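Home Workspace Check — Part-Time and Contract Staff
Last updated: 31/12/2019

Done by: Kagiso Fourie
For: returning retirees on the Mekilon contract, working from home 16 hours a week
Fill in before the first paid shift. Redo in February.

1. Desk and chair
Chair height — OK. Feet flat, back supported.
Desk depth — OK, screen at arm's length.
Armrests — FAIL. Left one loose. Tighten or take both off.

2. Power
Power strip — OK, but get it off the carpet.
Laptop charger — cable taped near the plug. Not acceptable, replace. Mekilon pays, keep the reciept.
Space heater — must go straight into the wall, never the strip. Was in the strip. Moved while I was there.

3. Walkways
Hall to desk — clear.
Rug by the door — curls up at one corner. Tape or remove.
Phone cord across the doorway — reroute along baseboard. Still open from last check, please just do it this time.

4. Fire and exits
Smoke alarm — tested, loud enough with the office door shut.
Extinguisher — kitchen only. Fine for an apartment this size.
Second way out — window, opens fully. Boxes under it have to go.

5. Lighting and eyes
Desk lamp — OK.
Glare from window after lunch — blinds or turn the desk. Worker's choice.
Breaks — 6 minutes away from the screen every hour. These count as paid time, put them on the timesheet.

6. Lifting
Medve sample cartons come to the door. Nobody over the weight limit on their form carries them upstairs. Ask the driver.
Stack no more than two high.

7. Paperwork
Emergency contact — on file.
Contractor insurance form — missing page 2. Send before the shift or the pay gets held, and payroll won't bend on this.
Home equipment allowance — $100, nearly all spent on the chair. Anything else needs an OK from me first.
Nutus people use thier own form, not this one. Don't send both.

Result: pass with fixes. Open items are 1, 2, 3, 4 and 7. Email me when they're done — no second visit needed unless the charger is still in use.
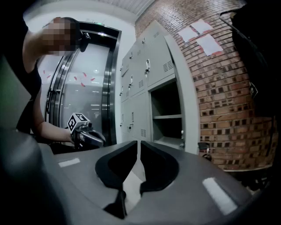
Same goes for anyone moving over from the Madix contract. New sheet, new signature, even if the desk hasn't moved.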